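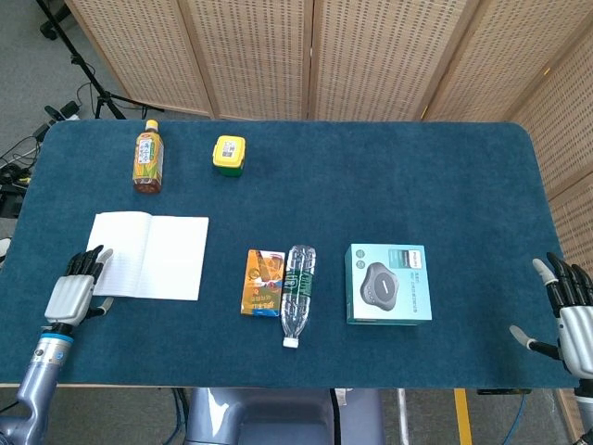 Clearing a table is the chore that Godfrey Mosoti is asked about more than any other. As head of household trials at Sornura, he speaks regularly to housing providers, care homes and retailers, and he finds that most of them begin with the same request. They would like a machine that can put things back where they belong. A table with a bottle of tea standing at the back, a water bottle lying on its side, an open notebook and a few small boxes is, in his view, a fair test of how far the field has come. "A child of seven would finish it before you had explained the job," he says. "We are still pleased when the notebook is closed without a crease."

Mr Mosoti joined Sornura after several years in warehouse automation at Gollby, where he worked on machines that moved cartons from one shelf to another. He describes that work as demanding but orderly. The cartons came in known sizes, the shelves did not move and the lighting was the same at all hours. A home offers none of these comforts. "In the warehouse we could write down every item. The list at one site ran to over 2,000 lines, and we had measured each of them. In a kitchen there is no list, and the family goes shopping again tomorrow."

Asked which household objects give the most trouble, he does not choose the heavy ones. Drinks bottles are high on his list. A full bottle and an almost empty one may look much the same from the front, yet they need a different grip, and a thin plastic wall gives way under the fingers. A bottle on its side adds a further difficulty, as it may roll at the first touch. The machine must then decide whether to chase it or to wait. "People put out a hand and stop it without thinking. We had to teach that as a separate skill, and it took us most of a winter."

Paper is harder still. Sornura's trials include notebooks, post and folded receipts, and Mr Mosoti is frank about the results. Picking up a closed book from a table edge is now fairly dependable. Closing an open one is less so, and turning a single page remains a matter for the laboratory. He sees little demand for page turning in itself, but regards it as a useful measure of touch. "If a hand can feel one sheet from two, I will trust it with the good glasses."

The question of hands divides the industry. Many firms, Gollby among them, prefer a simple gripper with two flat fingers, or a suction cup, on the grounds that there is less to break and less to control. Sornura has favoured hands with several fingers and a thumb. Mr Mosoti accepts that the choice is an expensive one. He argues that household goods were shaped for people, and that lids, handles and caps make little sense to a flat gripper. He adds that he would not say the same of a shop floor. "If you are stacking boxes all day, buy the suction cup. I have told customers so, and my sales colleagues have forgiven me."

Retail work forms the second part of his brief. A trial with the Saengthong group of convenience shops, begun last April, asked a two-armed machine to straighten goods on a display table at the end of each day. The table carried 40 items. The machine restored the display without help on most evenings, although it needed 20 minutes for a task that staff completed in far less. Saengthong has chosen to continue the trial, chiefly for the hours when the shop is closed and speed is of little account. Small boxes with bright printing caused few problems. Clear plastic was another matter, and the team spent much of the trial improving the way the machine judges where a transparent edge begins.

Safety was raised several times in the course of our conversation. Mr Mosoti does not believe that a machine with two full-size arms should yet work unattended in a family home, and Sornura has no plans to offer one on that basis. Its trials with the care provider Hudent are carried out with a trained operator in the room, who can stop the arms at any moment. Residents have been invited to watch and to comment. Their chief complaint has been the noise, followed by the habit of putting spectacles somewhere tidy – and therefore somewhere they cannot be found.

He was reluctant to offer a date for a general household machine. He expects single chores to arrive first, sold as a service to institutions and carried out under supervision, with laundry and cooking a good deal later than tidying. Asked whether he would have one at home himself, he took some time to answer. "For the table, yes, if I could leave it overnight and not mind how long it took. For the washing-up, I would want to stand beside it, and at that point I may as well pick up the cloth."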